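When Naveed Ghumman took over the lease on the old dye works at Sureck, the roof leaked in two places and the previous tenant had left a shed full of flat-packed shelving. He had spent most of his working life repairing pianos. Now he wanted to make them quieter.

"People think a piano is loud because someone is hitting it hard," he says. "Mostly it's the room. You put an upright against a party wall in a terrace and next door gets the whole left hand."

His firm, Duda, fits felt practice rails and floor isolators to second-hand uprights, then sells them on to people in flats. A finished piano goes out at 4000 pounds, delivered and tuned. For customers who already own an instrument, the conversion alone is 700.

He learned the trade under a tuner who covered the villages by van and was paid in cash, and sometimes in eggs. There was no course. "I carried the tool case for a year before I was allowed to touch a pin. I thought he was being difficult. Then I broke my first string and understood."

The felt comes from a mill at Pisura and is denser than the usual sort. Ghumman tried cheaper stuff at first and went back to it within a few months. Cheap felt goes hard where the hammers meet it, he says, and then the notes start to sound different from one another. He would like to buy from closer to home but hasn't found anyone who will cut it to width. 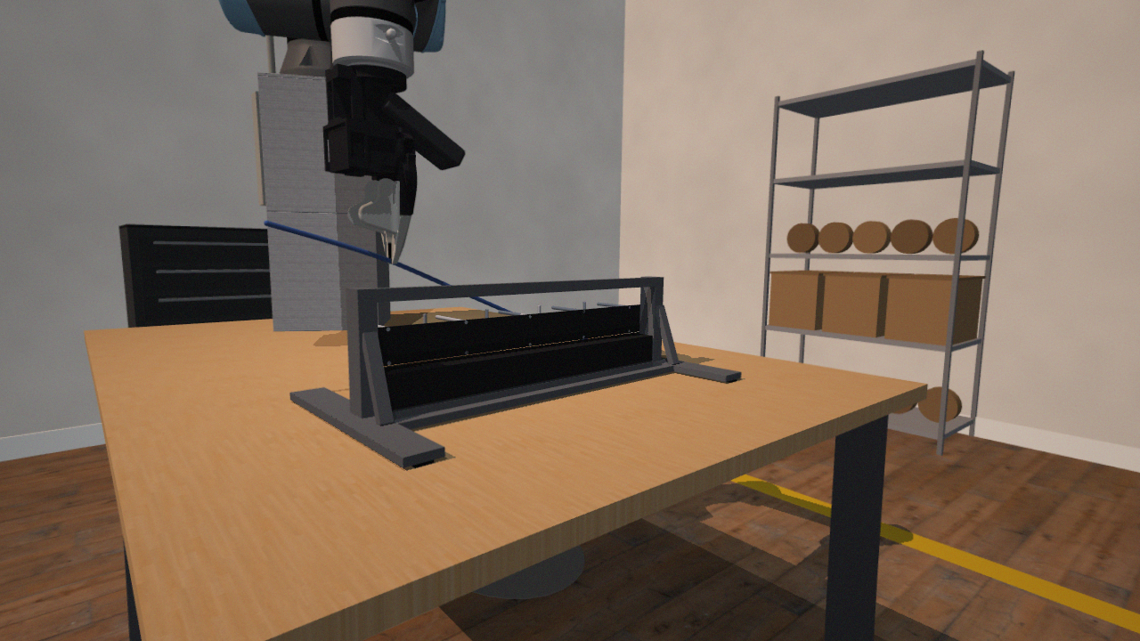

HULTOV, 09/11/2022 – The showroom is in town, a short bus ride from the works, between a chemist and a shop that sells school uniforms. Ghumman opened it because customers would not travel out to Sureck to try a piano. He is there most afternoons and answers the phone himself.

Trade is steady but not quick. He sold 40 pianos last year and expects to do slightly better this time, though delivery has become dearer and he has lost one of the two removal firms he trusted. "They retired. You can't just ring anybody. I've seen a man take one down a staircase on a mattress."

Asked who buys them, he says adults, more than he expected. Many had lessons as children and gave up. They tend to play late, after the children are in bed, and the practice rail is the first thing they ask about. He lets them play for as long as they like before talking about money.

Would he not be better off selling digital pianos? He has been asked this before, by his bank among others.

"They're good now, and I tell people so. If someone has a very small flat and moves every year, I send them to buy one. But there are a lot of old uprights going to the tip, and most of them need a week's work."

He plans to start a Saturday repair class in February, if he can find enough stools.

Related
Choosing a second-hand upright: what to check first
Hultov music library extends its opening hours
How often should a piano be tuned?
Letters: noise and neighbours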